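Apr 14, 2026

Back at the bench after the long weekend and the first job was the sourdough crocks, so this entry is mostly glaze and a bit of moaning. If you only want the firing numbers, skip to the end (I know who you are).

## Ash glaze, batch 7

I mixed batch 7 first thing, same recipe as the January one but with the new sack of ash from Ostgate. It's a lot greyer than the old stuff and it smells different, sort of like a wet bonfire, which I found quite cheering at that hour. Sieved it twice through the coarse mesh and once through the fine. The fine mesh clogged straight away and I had to keep stopping to brush it out, so next time I'm going to soak the ash overnight and pour off the top water before it goes anywhere near a sieve. I wrote that in January as well! Please, future me, read your own notebook.

Dry weights are on the card taped inside the bucket lid. I made up 200 g for testing and left the rest of the ash sealed. It wants a good stir every time you dip, it sinks like anything.

Dipped 17 test tiles, all from the Fodomum stoneware. Some got one coat, some two, and the last few got a brushed band of iron under the glaze to see if it breaks through at the edges the way it did on that one lovely bowl that none of us has managed to repeat. Marked the backs with oxide pencil. If the pencil burns out again I'm scratching the numbers in from now on, ugly or not.

## Drying

The two big crocks are still too damp in the base for my liking. The rims are bone dry and pale and the bottoms are cold when you hold them to your cheek, and that's exactly how I lost the lid in January. I've turned them upside down on slats with a bit of newspaper over the rims to slow them up, and they can stay like that until the bases catch up. No, the fan is not going on. I know it's tempting.

It's been a funny sort of day for drying anyway, pale sky and haze over the towers, everything a bit washed out. I had my tea by the railings and looked at the tiny parked cars for a while, thinking about glaze thickness and getting nowhere.
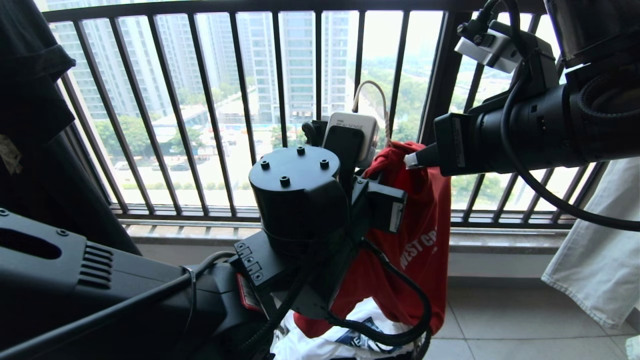
## Kiln

The Hikon is behaving again after I swapped the thermocouple, touch wood. It used to lag badly on the way up and then catch up all in a rush, and the last firing had cones on the bottom shelf that had hardly bent while the top ones were lying flat on their faces. I ran it empty on a slow bisque programme and the climb looked smooth on the readout the whole way. I still don't trust the bottom shelf. Cones go on every shelf for the next glaze firing, front and back, and I don't care how many we get through.

Shelves: scraped and rewashed the ones with drips on. One has a hairline crack from the corner, so I've chalked a cross on it and stood it by the sink. Don't put it back in, it's only good for drying things on.

The tiles go in with the Virág order, which is all mugs and should pack in nicely round the tile racks. I'm keeping the ash tiles low down and well away from the white ones. Last time we got that faint yellowish blush on the nearest mugs, and although I rather liked it, the customer very much did not.

## Firing plan

- Slow to start with, bung out, until there's no steam on the mirror
- Bung in, then medium climb
- 2 hours' soak at the top for this one, up from one
- Kiln off, leave it shut, no peeking through the spyhole every five minutes (me)

## Odds and ends

We're low on wax resist, and the little tub at the back has gone lumpy. I thinned a spoonful with warm water and it brushed on all right, but it left bits behind, so I've only used it on feet.

The blue bucket is NOT celadon, whatever the lid says. It's the tail end of the old tin white. I've put new tape on it.

Still to do: wedge the reclaim, sand the tile racks, order cones, and find the good calipers, last seen under the slab roller.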